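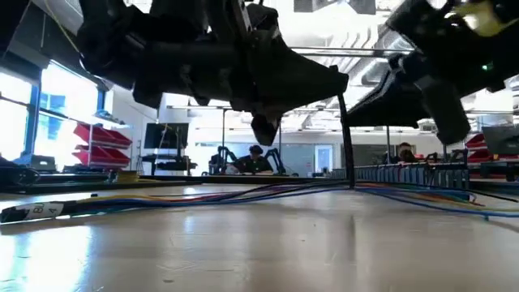

Stenby Bench Top Finish, Satin and Gloss

Stenby is a two-part clear finish for wood and laminate work surfaces. It is made for benches, packing tables and school shop tops that get wiped down every day. Once cured it resists coffee, machine oil and most household cleaners.

Coverage and drying

One 32 oz kit covers a standard bench with 2 coats. Mix only what you can spread in one session. The second coat goes on when the first no longer feels tacky. Leave the top overnight before putting anything heavy on it, and keep solvents off it for 3 days.
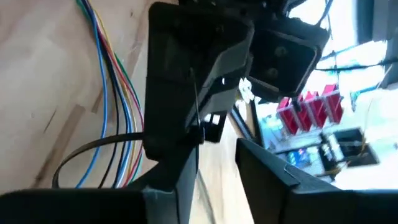 Sand bare wood with the grain and vacuum well. Knots should be spot-coated first, as they pull in more finish than the wood next to them. Oily species need a wipe with denatured alcohol. Do not use Stenby over wax.

Choosing a sheen

Satin hides fine scratches better. Gloss is easier to wipe clean but shows window light and every crumb. The two can be blended. 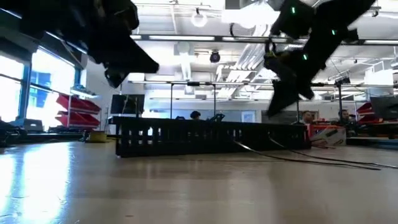

Ordering

Kits ship from our Bundville warehouse every Thursday. Norðdahl foam rollers and Stollano mixing cups are sold separately. For orders over 1,000 square feet, ask for Sigrún Hauksdóttir at the trade desk.

Not for floors or outdoor use.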